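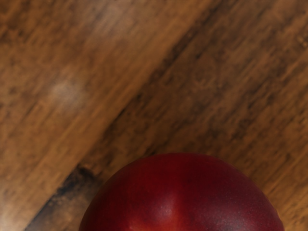
January, 8.40 in the evening

The equipment planning meeting for the Evthorpe packing site was held this afternoon and ran well past its time. I set down the main points here while they are fresh, as the formal minute will be shorter than the discussion deserved.

The proposal before us was the purchase of four picking arms for the soft fruit line, to be ordered together from Kereama and installed before the summer crop. Titilayo Onuoha presented the case for the engineering section. Her paper was clear and her figures had been checked, but I was not persuaded that we should commit to all four at once. I said so, and the matter was debated at some length.

The price of the arms is not in dispute. What remains unsettled is everything that must be bought alongside them. The wrist camera is quoted separately at 878 for each arm. The yearly support contract is 2,950 and covers the site as a whole. Neither sum appeared in the autumn estimate, which was drawn up by my own office, and I have accepted responsibility for the omission. A corrected sheet is to be sent round before the next meeting.

A good part of the discussion concerned the simulation work. Titilayo's section has been using the Bellia software to rehearse the approach to a single red fruit on a wooden surface, as it would be seen from close above. She wishes to continue in this way until the grip settings are agreed, and to buy nothing for the gripper before then. I support this. The licence has already been paid for, and a change of finger pads on a screen costs us only staff time.

I did ask whether a smooth, rounded fruit on a wooden board would tell us enough about our own belts, which are neither wooden nor still. The answer was fair. The present exercise is meant to settle the camera height and the angle of approach, and the moving belt is to be modelled at a later stage. I have asked that this later stage be given its own line in the budget, with a named person against it.

Rivis have offered a rival arm at a lower price, with a delivery period of around 14 weeks. I do not favour it at present. Their spare parts would have to be held separately from those we already keep, and the stores at Evthorpe are full. Their offer will stay on file until the Kereama quotation has been renewed.

It was agreed in the end to recommend one arm, with its camera and the support contract, and to defer the remaining three to the following financial year. Titilayo asked that her preference for the full order be recorded, and it will be.

To do tomorrow: correct the estimate, write to Kereama about the price for a single unit, and find out whether the floor by the second grading table will need to be strengthened.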